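Marble and Stone Worktops: Your Questions Answered

We get a lot of the same questions at Sengar, mostly from people who have just moved in somewhere with a marble worktop and are frightened to put a cup down on it, and from people who are thinking of having one and have been told by a brother-in-law that they are mad. Phyllis Hulme, who has looked after our customer letters since we were still in the old yard, has gathered up the ones that come round most often. If yours isn't among them, do write to us, and one of us will get back to you (it may take a few days in November, when everyone wants their kitchen finished before Christmas).

Is marble really a sensible choice for a kitchen?

It depends what sort of person you are! Marble is softer than granite and it reacts to anything acidic, so a lived-in marble kitchen will pick up dull spots and faint rings over the years. Some of our customers adore that and would no more polish them out than iron a favourite linen shirt. Others lie awake over the first one. If you think you might be in the second group, please come and have a chat before you order, and we will happily talk you into something else.

What is the difference between a stain and an etch?

A stain is colour that has soaked into the stone, from tea, oil or beetroot, say. An etch is a dull patch where acid has eaten a little of the surface away, and it usually has no colour at all. Tilt your head and look along the worktop towards a window. If the mark only shows up as a loss of shine, you have an etch. Stains can often be drawn out. Etches have to be rubbed back and repolished.

I spilt lemon juice and left it overnight. Have I ruined it?

No, and please don't go at it with cream cleaner, which will only make the dull patch bigger. Rinse with plenty of clean water, dry it well, and have a look in daylight. A light etch on a honed (matt) finish can often be softened at home with a polishing powder made for marble. On a shiny finish it is harder to get an even result, and we'd suggest ringing us first.

How do I get an oil stain out?

With a poultice, and some patience. Mix bicarbonate of soda and water to the thickness of peanut butter, spread it over the mark a bit wider than the stain itself, cover it with cling film and tape down the edges. Leave it for a full day, then take the film off and let the paste dry completely before you lift it away with a plastic scraper. You may need to do the whole thing again. Gaurav Bajpai in our workshop once did 5 rounds on a patch of chip fat for a lady in a ground-floor flat, and by the last one he was on first-name terms with the dog.

What should I clean it with every day?

Warm water, a drop of mild washing-up liquid, a soft cloth, then a second cloth to dry. Keep vinegar, bathroom sprays, limescale remover and anything that smells of citrus well away. We sell a stone soap called Astis, which is very nice and has a gentle smell, but you can manage perfectly well without it.

How often does it need sealing?

Try the water test. Put a spoonful of clean water on the stone near the sink and go and do something else for a quarter of an hour. If it is still sitting up in a bead, all is well. If the stone underneath has gone darker, it is time to seal again. For most homes that works out at once a year, with the bit by the kettle wanting it sooner. Do remember that sealer slows stains down and does nothing whatever for etching.

Can I put a hot pan straight down on it?

We wish you wouldn't. Marble copes with heat better than a lot of materials, but a sudden change can open up a hairline crack, particularly by a hob cut-out or a join, and some sealers discolour. Keep a trivet handy.

Will things I leave standing on it do any harm?

Mostly not. Wood, wicker and glazed pottery are all kind to stone so long as the bases are clean and dry. The troublemakers are tins, which can leave rust rings, unglazed terracotta, and bottles of oil that dribble down the side. Lift everything once a week and wipe underneath, and put felt pads on anything heavy that gets dragged about.
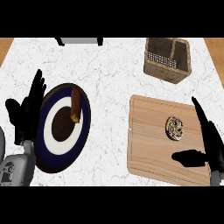
White marble with faint grey veining, and a wicker utensil caddy.

Why doesn't my slab look like the sample?

Because the sample is a few inches of a very large piece of stone, and the veining can wander off in any direction it likes. White marbles in particular may be nearly plain at one end and quite stormy at the other. Nisha Dwivedi keeps our slab yard and will walk you round so that you can choose your own, and she'll chalk out where the sink and the joins will fall. Bring a flask and sensible shoes.

Do you repair worktops you didn't fit?

Yes, gladly. Send a couple of photographs and a rough sketch with measurements to Shivam Joshi, and tell him whether the finish is shiny or matt. Small chips along the front edge can usually be filled with tinted resin in a morning. For cracks he will want to come and see for himself, and he generally visits after 8 in the morning unless you ask for later.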